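助成事業 中間報告(5月分まで)

事業名:Stadcombe地区 共同キッチン食品ロス削減事業
提出先:Grindel基金 地域助成担当

## 1. 前回報告からの進み具合

前回の報告では、冷蔵庫の棚の割り当てと記録用紙の様式がまだ決まっていませんでした。どちらも4月のうちに決まり、Stadcombeの本館とSkokov通りの分室の2か所で同じ運用を始めています。記録用紙はA4片面で、品名、開封日、廃棄した場合の理由を書く欄だけにしました。当初の案にあった「購入金額」の欄は、記入漏れが多かったため削りました。

利用登録は504世帯になりました。申請時の計画では年度末の目標としていた数字です。新規登録のうち多くは分室の近くの集合住宅からで、掲示板の貼り紙を見たという回答が目立ちます。一方、本館の側では登録したまま一度も来ていない世帯があり、案内の葉書を6月に出す予定です。

## 2. 廃棄の内訳

廃棄の記録で件数が最も多いのは、前回に続いて葉物野菜でした。次が牛乳と乳飲料、その次が食パンです。調味料は件数こそ少ないものの、一度に捨てる量が多く、瓶の処理にも手間がかかっています。

牛乳については、開封日を書く場所が利用者によってまちまちでした。注ぎ口の近くに書く人、側面に書く人、付箋を貼る人がいて、付箋は冷蔵庫の中ではがれます。紙パックの側面は表示の文字で埋まっているものもあり、濃い色の地だと油性ペンの字が読めません。そこで4月の後半から白い養生テープに日付を書き、上の面に貼る方法に統一しました。

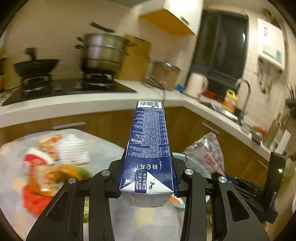

テープの方法には、分室の利用者から意見が届いています。上に貼ると棚の奥のものは結局引き出さないと読めない、背の低い人には上の面そのものが見えない、扉側の棚だけでも前の面に貼らせてほしい、という内容です。もっともな指摘なので、分室では扉側に限って前面に貼ることにしました。本館は棚が低く、今のところ変更していません。

葉物野菜は、保存の仕方よりも持ち込みの量に原因があると見ています。土曜の午後に近隣の農家から余剰分が届き、翌週の前半に使い切れない分が廃棄に回っています。受け入れを2回に分けられないか、届けてくださる側と相談を始めました。

## 3. 設備

Wainwright社から借りている冷蔵庫のうち、本館の1台で扉のパッキンが傷み、4月に交換しました。費用は貸与契約の範囲内で、助成金からの支出はありません。修理の間は庫内のものを別の1台に移したため、数日間は棚の割り当てが守れず、記録用紙にも抜けがあります。この期間の分は集計から外しました。

分室の流し台の排水が遅い件は、建物の管理会社に連絡済みです。返答は来ていますが、作業の日程は決まっていません。

## 4. 支出

消耗品費は養生テープ、油性ペン、記録用紙の印刷代で、予算の範囲に収まっています。印刷代は様式の変更で刷り直しが生じ、計画より増えました。講習会の講師謝金は未執行です。予定していた7回のうち、開催できたのは2回で、いずれも運営側の職員が講師を務めました。残りは秋にまとめて行いたいと考えており、実施時期の変更届を別に提出します。

## 5. 今後の予定

- 6月:未利用世帯への葉書の発送、記録用紙の集計方法の見直し
- 7月:分室の開室時間を夜10時まで延ばす試行
- 8月:余剰野菜の受け入れを分ける場合の当番表の作成
- 9月以降:講習会の再開

夜間の試行については、鍵の受け渡しの方法が未定です。暗証番号式の鍵箱を付ける案と、本館の窓口で預かる案があり、前者の場合は備品費からの支出になります。可否について6月中にご回答をいただけると、7月の開始に間に合います。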